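Incidencia 507: los dedos de la pinza de mano no cierran parejos
Equipo: pinza de mano Balel, puesto 2
Abierta por: Nuria Woldemariam
Estado: en seguimiento
Prioridad: media

Síntoma

Al apretar el gatillo despacio, el dedo izquierdo llega antes que el derecho. Apretando fuerte se juntan los dos y no se nota, por eso ha tardado en salir. En el registro la apertura se queda clavada en un valor distinto de cero con la pinza cerrada en vacío, y al agarrar piezas finas la pieza se va hacia un lado.

La otra pinza del puesto no lo hace. Mismo firmware, misma configuración, misma fecha de entrega de Skjelbred.

Comprobado hasta ahora

09:10. Reinicio del programa de captura y cero de apertura nuevo. Sin cambios.

09:25. Cambio de cable de datos por uno de repuesto. Sin cambios. Dejo puesto el de repuesto.

09:40. Almohadillas de los dedos limpias con un paño y alcohol. Las dos están bien pegadas, sin esquinas levantadas.

10:05. Tornillos de la base de los dedos. El del lado derecho giraba casi media vuelta antes de hacer tope. Apretado a mano con la llave corta, sin fijador. Mejora, pero el desfase sigue ahí con el gatillo a media carrera.

10:30. Abierta la tapa inferior. Polvo en la guía derecha. Soplado y una gota de aceite Jovico. Cierre de prueba 50 veces seguidas; el desfase aparece menos, no ha desaparecido.

11:15. Repaso de los dedos y de los marcadores junto a la mesa blanca de la sala.

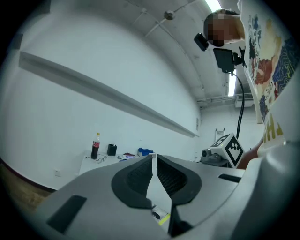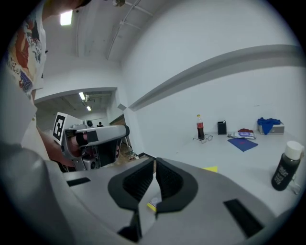 Marit Wallin: Eso lo tuvimos en Aken en septiembre y no era la guía. Era el muelle de retorno, que estaba montado con la espira larga hacia fuera y rozaba en la carcasa a mitad de recorrido. Si apretando fuerte se junta y despacio no, yo miraría ahí antes de poner más aceite. El aceite además coge polvo, mejor quitarlo. Y no hagas otro cero hasta que esté resuelto, que luego no se sabe qué sesiones llevan cuál.

Nuria Woldemariam: De acuerdo. El cero de las 09:10 lo he borrado y he vuelto al anterior. Abro otra vez después de comer.

14:20. Desmontado el muelle derecho. La espira larga está hacia fuera, como dice Marit, y hay una marca brillante en la carcasa por dentro. El izquierdo está hacia dentro. Quitado el aceite de la guía con alcohol.

14:45. Muelle derecho girado y montado. Tornillos de la base con fijador flojo los 2. Cierro la tapa.

15:00. Cierre lento en vacío: llegan a la vez. La lectura vuelve a cero. Con una tira de papel entre los dedos no se desplaza.

Pendiente

- Cero de apertura nuevo mañana, con el fijador seco. Anotar la hora en la hoja del puesto.
- Revisar las sesiones grabadas esta semana con esta pinza. Las de piezas finas van aparte hasta que Borghild Lundgren decida si valen.
- Pedir a Skjelbred un muelle derecho. El que hay funciona, pero tiene la espira rozada.
- Devolver el cable original al cajón. No tenía nada.

No cerrar la incidencia hasta tener el cero nuevo y una sesión completa sin desfase.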